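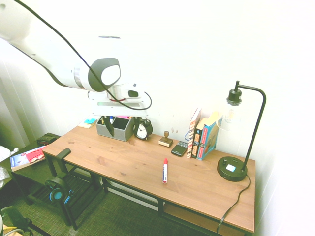 Do more demos fix a bad demonstrator? So far they just teach the arm the same bad habits with more confidence.

Monday, desk task. Gripper down in the gray organizer, marker out on the open wood. Roman wants 500 teleop runs by December. I've watched 11 of Precious's and she pauses before every close — the policy will learn the pause. Angelica says filter it. Filter on what?

Leonora's hand-guided set is smoother but I don't trust the wrist angles. Asked Arnel to replay run 244 before we record any more.

Filed under: Teleop / Desk Tasks
Datinholm Lab Notes | Contact | Back to top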